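# Teaching by demonstration (robots)

**Teaching by demonstration** is the family of methods where a person shows a robot a task and the robot learns from the showing, with no one writing out each motion in code. You'll also see it called programming by demonstration, imitation learning, or (in older shop manuals) lead-through teaching. I've kept this entry for our wiki for a while now and I keep adding to it, so forgive the bulges.

## What counts

I use the term pretty widely. If a human moves something, the movement gets recorded, and a robot later does some version of it, I put it here. Some people want to save the name for systems that can generalize, meaning the robot copes when the cup is in a new spot. By that rule plain record-and-playback is out, and a lot of paint-spraying arms would be very surprised to hear it!

## Ways of showing

### Hand guiding

Also called kinesthetic teaching. You grab the arm itself, the motors go soft, and you push it through the job. It's the one I'd start any newcomer on, because there's no translation going on in your head: the arm is right there in your hands. The downsides are that your own body gets in the way of the cameras, two arms at once is miserable for one person, and heavy arms never feel quite as weightless as the brochure says. The Mernier arm I learned on had a sticky wrist joint, and you can see it in every recording I made (little hitch, then a swoop).

### Remote control

Here the person stays off the robot and drives it from somewhere else, maybe across the room, maybe in another building. The controls can be a joystick, a 3D mouse, a headset with hand controllers, or a smaller copy of the arm that the big one follows. That last kind is called leader-follower, and it's my favorite for fiddly two-arm work. You feel the joint limits in the leader before you run the follower into them.

Delay is the enemy. At 200 milliseconds most people slow down and start working in a move-and-wait rhythm, and at 900 I give up and go get coffee. The robot learns those pauses too, so a laggy link gives you a hesitant robot.

### Hand-held grippers

A newer branch leaves the robot out of the recording completely. The person holds a gripper in one hand, or one in each, and does the job at a table. The gripper's path through space and its opening and closing are what gets saved, and because the jaws are like the robot's own, there's less guesswork than in copying bare fingers. It's quick and it travels well. The catch is that a person can easily reach in ways the real arm can't, and you only learn that at playback.

## Picking a task

Good starter tasks have a clear end that you can judge at a glance. Picking and placing is the classic. Folding cloth is harder than it looks, and so is anything with loose stuff in it, since scraps and crumbs never land the same way twice. Sweeping up sits right in that awkward middle: the tools are rigid and friendly, the mess isn't. It's also a real two-handed job, with one side holding the pan steady while the other pushes. 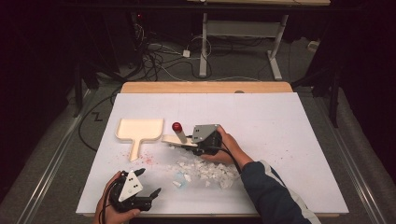

Espinoza, writing on the talk page, thinks I undersell sweeping and that it ought to be the first two-handed task anyone records, before pouring or folding, because a bad stroke costs nothing and you can just take another. Fair enough! The same comment goes on to say that those second strokes should stay in the recording, so the learner sees how a person recovers from a miss. I agree with that part completely, and I've stopped trimming mine.

## Common troubles

- **Too tidy.** If every demonstration starts from the same layout, the robot learns the layout. Move things.
- **Mixed habits.** With 2 people teaching, one may come in from the left and the other from the right, and a simple learner can average them into a path straight down the middle, where the obstacle is.
- **Rushing.** Everybody speeds up by the end of a session. I take a break after 9 takes.
- **Hidden knowledge.** You glance at something the robot's cameras can't see, act on it, and the recording makes no sense without that glance.

## Software notes

On our bench we record with Lenero and sort the takes in Loltico. Lenero stamps each stream with its own clock, so check the offsets before you train on anything. Loltico's delete button has no undo, and I'd suggest making a copy of the folder first.

## See also

- Leader-follower arms
- Record and playback
- Camera calibration (still a stub, please help)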